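December, 11:40 at night

Can't sleep, so I'm writing. My own fault for eating sugar at ten o'clock! The candy for the Saithong party is finally on the table and I have been fussing over it like it's a wedding cake. Rungnapa put me in charge of sweets this year (she has the soup and the music, Efa has the chairs) and I said yes before I'd thought about it, which is how I say yes to everything.

So today was bowl day. I got out the good stainless steel one, the one I bought with my first paycheck from Jirkex, and put it on the dark gray tabletop with the candy lying next to it, a red one and green ones, all wrapped. I just like looking at candy before it goes in a bowl. It looks like more.

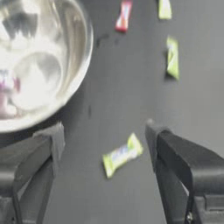
Anyway, I called Efa to ask whether people take more from a metal bowl or a clear one and she laughed at me for a solid minute. Then she had an opinion, of course – metal for the front door, clear for the table where the kids sit, so they can see their favorites from across the room and don't dig. I hate it when she's right that fast. She also says 40 people are coming now and not the 19 I had in my head. Must buy more candy. Must also find the other tablecloth, and ask Amnuay if he still has my big ladle from the summer.

I do love how a shiny bowl looks with almost nothing in it. One purple candy going in and I was already pleased with myself. Purple is grape in my mind, whatever the wrapper says, and grape always goes first at our parties. I'm hiding a few in my coat pocket for the drive home.
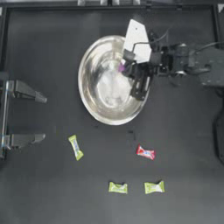 *2 min read if you're me, in bed, with the lamp on the low setting*

Which reminds me, I promised myself I'd reread these pages at New Year's and I never do. Last year's December is all about the oven breaking. Poor Welington standing in the hallway with two trays of raw rolls!

Okay, back to the bowls. Green is the color I'm worried about. Rattana's boys won't touch green anything, and I can't very well put out a party bowl with no green in it, it would look so flat. I'm leaving it in and if it's all still there at the end of the night I'll eat it myself. 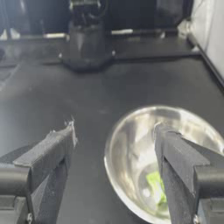
*A little bit of green in the metal bowl.*

Then the clear plastic bowl, the big one with the ribbed sides. I wasn't sure about it (it's plastic, and I'm a snob) but the Hi-Chews look so cheerful in there, the orangey red wrapper and the light green one with all that blue lettering. Efa wins. The kids' table gets the clear bowl.

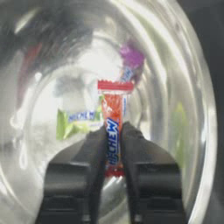 I still have to decide about the little name cards. Rungnapa wants them, I think they're fussy, and we'll end up doing them at the last minute with a pen that's running out. Tomorrow it's the store first thing, then Amnuay's for the ladle, then I have to call my mother back before she calls me. Turning the lamp off now – and no more candy.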